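Brotar Clothing Care
Job vacancy: Garment Care Assistant (part time, two posts)

Location: Sallwood
Hours: 20 hours a week, mornings or afternoons
Reports to: Babita Nigam, Workroom Manager
Contract: permanent after a three month trial period
Closing date: the end of September

About us

Brotar takes in used clothes, sorts them, washes and mends what can be mended, and sells or passes them on. We began with one sewing machine and a stall on Sallwood market. We now have a workroom, a laundry, a small shop on Pathak Street and a stock room above it. Last year we put 600 coats back into use through the winter coat rail alone.

Most of what we get is everyday clothing: T-shirts, jeans, school jumpers, work trousers, bedding. We do some specialist repair on knitwear and outdoor jackets, but that is done by our menders and is not part of this job.

We are looking for two people to join the garment care team, one for the morning shift and one for the afternoon. You do not need to have worked in a laundry or a shop before. We will show you how we do things.

The job

You will work with clothes from the time they leave the dryer until they go on a rail or into a box. On a normal shift you will:

- Empty the dryers and drying racks and bring the clothes through to the workroom
- Check each piece for stains, holes, missing buttons and broken zips
- Put anything that needs repair in the menders' tray with a slip saying what is wrong
- Press shirts, dresses and trousers, and steam anything that should not be pressed
- Lay T-shirts and sweatshirts flat, smooth them out and fold them to the shop size
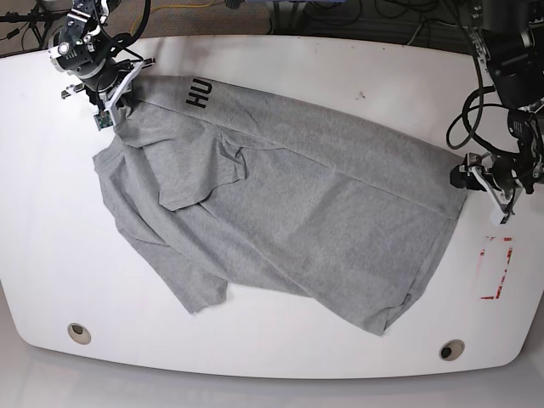

- Label each piece with size, fabric and price band
- Pack boxes for the shop and for the families' clothing scheme
- Keep the tables, irons and floor around you clean, and empty the lint filters at the end of the shift

You will also spend one shift a fortnight in the shop, on the till or on the rails, so that you see what sells and what comes back. Akash Semwal runs the shop and will go through the till with you.

Printed T-shirts

We get a great many of these and they are handled a little differently, so it is worth explaining. Prints are never ironed from the front. If a print is cracked or peeling the shirt goes to the cutting pile and is used for cleaning cloths or patches. Shirts with a school, club or company name are put to one side, and Zanele Mtshali decides whether they can go out. Plain shirts and those with a sound print are folded print side up. Cotton jersey twists in the wash, so you will often have to pull the side seams back into line before folding. You will pick this up in the first week.
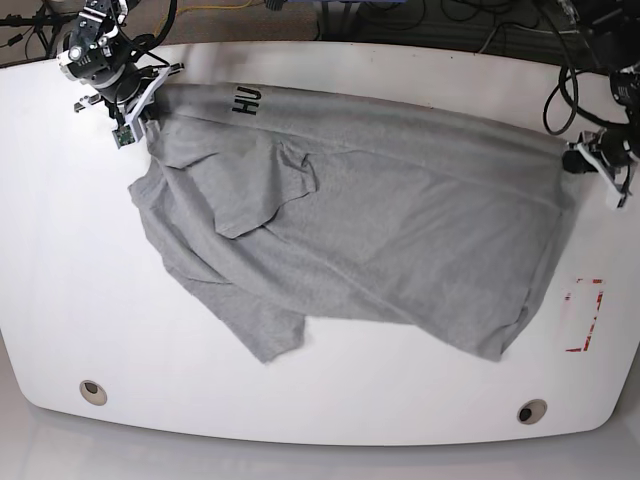 Grey cotton T-shirt on a white table.

What we need from you

You should be able to:

- Stand for most of a four hour shift, with a break
- Lift a full laundry basket, or tell us at the start so that we can arrange the work differently
- Read care labels and fill in a short slip in English
- Work carefully on the same kind of task for some time
- Get on with other people in a shared room, including people who are here on a work placement
- Turn up on time, and ring in if you cannot

It would help if you have:

- Used a steam iron or a press at work
- Done any sewing, even just buttons and hems
- Worked on a till
- A second language spoken in the town

If you have none of the items in the second list, please still apply. Two of our present team had none of them when they started.

Hours and pay

The morning shift runs from 8.30am to 12.30pm and the afternoon shift from 1pm to 5pm, five days out of six. The rota is put up a month ahead. Swaps are fine as long as both people agree and Babita is told the day before.

Pay is by the hour and is the same for both posts. The rate is on the application form and is looked at each April. It goes up at the end of the trial period. You are paid monthly, straight into your bank account. Paid holiday starts to build up from your first day, and there is a workplace pension if you are eligible.

We pay for your bus pass if you live outside the town. The 74 stops at the end of our road. There is a bike rack in the yard but only two parking spaces, and these are kept for staff and visitors who cannot manage the walk from the car park.

You get a staff discount in the shop. Aprons are provided. Please wear flat closed shoes. The workroom is warm in summer, and you can bring a radio if the others on your shift are happy with it.

Training

Your first two weeks will be spent alongside Vikas Dhillon, who looks after the pressing and finishing side. He will cover safe use of the irons and the press, lifting, fabrics, care symbols and our labels. After that you will work on your own tables with someone in the room to ask.

Once you have passed your trial period you can join the basic mending course, which we run with Skinorura, the sewing school next door. It takes place in the evening, and we pay the fee and your hours for attending. Two of our menders came through this course.

How to apply

Pick up a form from the shop at 331 Pathak Street, or ask for one at the counter and we will post it to you. The form is two pages. Please do not send a CV in place of it. In the last section tell us, in up to 200 words, why you would like the work and which shift you would prefer. If you would find it easier to give your answers in person, ask Akash and he will sit down with you and write them out.

We ask for one reference. This can be from an employer, a teacher, a support worker or someone else who has known you for at least a year, but it cannot be from a relative.

Interviews

Everyone who is asked to interview will have a short talk with Babita Nigam and Masaru Arai, who is in charge of the laundry. It takes half an hour. You will then spend an hour in the workroom trying some of the tasks. This hour is paid, whether or not you are offered the job. We will send you the questions beforehand.

Please tell us if you need anything to take part, such as a chair at the table, large print or an interpreter. The workroom, laundry and toilets are on the ground floor with no steps. The stock room is reached by stairs only, and neither post depends on being able to use it.

We will write to everyone who applies, including those we do not interview. The successful applicants will start as soon as their reference has come back.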